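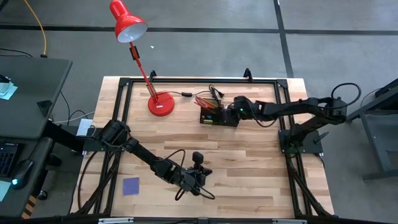 Desk Layout and Storage on a Shared Worktable
Project report, Sarine Design Workshop

1. Purpose

This report presents the results of a student project on the arrangement of small items on a shared worktable. The project was carried out in July as part of the Kovby study program on everyday workspaces. Its aim was to decide where a lamp, a pencil holder and common hand tools should be kept so that the next user can begin work without clearing the surface first.

2. Background

Before the project began, 33 students who use the workshop completed a short questionnaire. The most frequent complaint concerned pencils and scissors left in the middle of the table. The second concerned the lamp cord, which many respondents moved each time they sat down.

3. Method

The layout was tested over 11 work sessions. At the start of each session the organizer was placed in one of several positions, and users were asked to return every item before leaving. The lamp stayed on the left throughout, so that positions of the organizer could be compared fairly. The cord was to be run along the far part of the table, with the switch kept within reach. 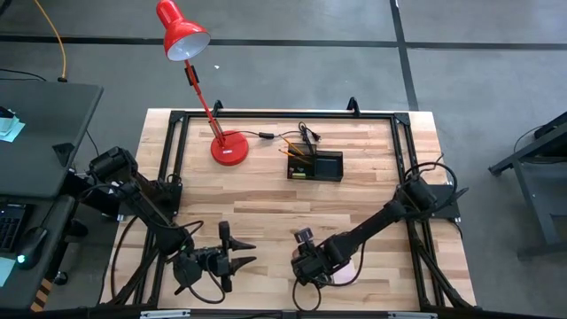

Users were free to choose which compartment they used for pencils and which for smaller items. The only fixed rule was that nothing should be stored loose on the wood at the end of a session. Notes were made on a form supplied by the Aigner reading room — one form for each session.

4. Results

Placing the organizer toward the far side left the most open space for drawing and cutting. Users also reported that they could see what it held from either end of the table. Pencils were returned reliably. Scissors were not, and in 10 sessions they were found on the table when the form was completed.
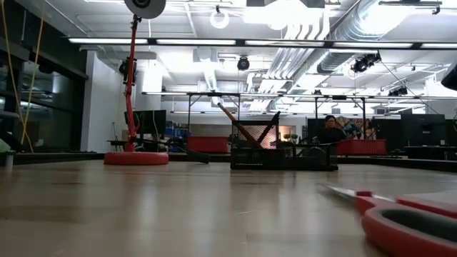

Figure 3. Mesh organizer at the center of the table, with scissors in the foreground.

The scissors in regular use have large handles, and several respondents stated that they did not fit well beside long items.

5. Recommendations

The organizer should remain on the far side of the table, to the right of the lamp. A separate tray should be provided for scissors. The lamp cord should be fixed in place with removable clips. A copy of the questionnaire is kept in Room 103.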